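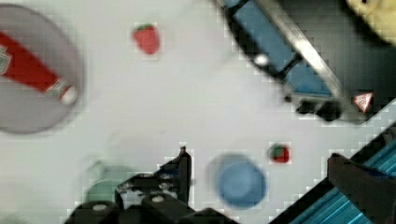 *Pretend food and dishes: ketchup bottle on a gray plate, with a strawberry and a blue cup on the table.*

# Play Food and Dishes: Frequently Asked Questions

These answers cover the play food, dishes and table sets that go out from the Bråten Toy Library. For rules on puzzles, ride-ons and building sets, see the general borrowing page.

## Borrowing

### What kinds of play food sets do you have?

Two sizes. The Lukine set is the small one and fits in a shoebox-size tub. It is meant for one or two children at a low table. The Nosolar set is the large one, with 82 pieces, and it goes out in a crate with a lid. Preschools and home daycares usually take the Nosolar.

We also have a shelf of loose pieces: extra fruit, cups, plates, bottles and a few pans. You can add up to nine loose pieces to either set.

### How long can I keep a set?

Four weeks. You can renew once if no one else is waiting. Renew by phone or at the desk before the due date.

### Do I need a membership?

Yes. One membership covers a household or a classroom. Grandparents and babysitters can pick up and return on your card if you add their names to it.

### How do I find a set in the catalog?

The catalog has 3,198 entries, and a search for "kitchen" brings up a lot of them, including stoves and aprons. Search for "play food" or type the set name. Loose pieces are not listed one by one. Come in and look through the bins.

### Can I reserve a set for a birthday?

Yes, up to two months ahead. Large sets go quickly in January, when classrooms change their play corners, so call early for that month.

## Ages and safety

### What age are the sets for?

Three and up. Some of the fruit is small enough for a younger child to put in the mouth. If you have a baby or toddler in the house, ask for the Lukine set with the small fruit taken out. We keep the fruit in a labeled bag at the desk and return it to the tub when the set comes back.

### Is there anything in the bottles?

No. The ketchup and other pretend bottles go out empty and should come back empty. Please don't fill them with water or real sauce. Liquid gets in behind the cap and is hard to dry out. A bottle that comes back smelling of food is taken out of the set.

### Can my child drink from the cups?

Please don't use them for drinks or snacks. The cups and plates are toys and were not made for serving food. For a tea party with real water, use your own cups and let the children pour from those.

## Setting up

### How much table space do we need?

A child's table is enough for the small set. For the large set, use two tables pushed together or put half the crate away. Most children play longer with a plate, a cup and a handful of food than with the whole crate dumped out.

A plain, light-colored table makes the small pieces easier to spot at cleanup. If your table has a busy pattern, a white sheet or a large tray does the same thing.

### Do you have ideas for how to use the pieces?

A few that families have told us worked for them:

- **Taking orders.** One child asks for two things and the other finds them and puts them on the plate.
- **Setting the table.** Give each place a plate and a cup. Younger children like having a spot marked with a paper circle.
- **Color sort.** Strawberries and ketchup go in the red pile. Let the children argue about the green leaves.
- **Grocery store.** Line the food up along one edge of the table and use a bag or basket for shopping.
- **What's missing?** Put out four pieces, cover them with a dish towel and take one away.

### Can we mix the set with our own toys?

You can, but take a picture of your own pieces first, or mark them with a bit of tape. Our pieces have a small letter code written on the bottom or underside where there is room for one. Fruit is often too small to mark, and this is where most of the mix-ups come from.

## Cleaning

### Do I have to wash everything before I bring it back?

Wipe it down. A cloth with warm water and dish soap is enough for hard pieces. Dry everything with a towel before it goes in the tub. We do a full cleaning here between loans.

### Can the pieces go in the dishwasher?

No. Labels peel off, and light pieces get tossed around and end up on the heating element.

### What about stickers and marker?

Leave them. We have a cleaner for marker, and scrubbing with a rough pad does more damage than the marker did. Tell us about it when you return the set so the pieces can be set aside.

## Returns and missing pieces

### How should I pack the set?

Plates go flat on the bottom, cups nested on top of them, bottles along the side. Small food goes in the zip bag. There is a contents card inside every lid, so check the tub against it before you close it. Please don't tape the tub shut.

### We lost a strawberry. What now?

Bring the set back on time anyway and tell us at the desk. Small food is free to replace the first time. Plates, cups and bottles are charged at what the replacement costs us. If the piece shows up later, return it and we will take the charge off your card.

Good places to look: under couch cushions, in coat pockets, inside other toys, and inside the cups.

### A piece is cracked. Should I throw it out?

No, put it in a separate bag and hand it in. We order spare parts from Stodent by matching the old piece, and it's much slower if we have to describe it.

### Can I donate play food?

Yes, if it is clean and in one piece. Cups, plates and bottles are welcome in any color. We can't take fabric food, anything with magnets, or sets with batteries.

### Who do I ask about a set that isn't in the catalog?

Ivar Lindqvist keeps the list of sets that are out for repair or waiting for parts. Leave a note for him at the desk with your name, card number and the set you want.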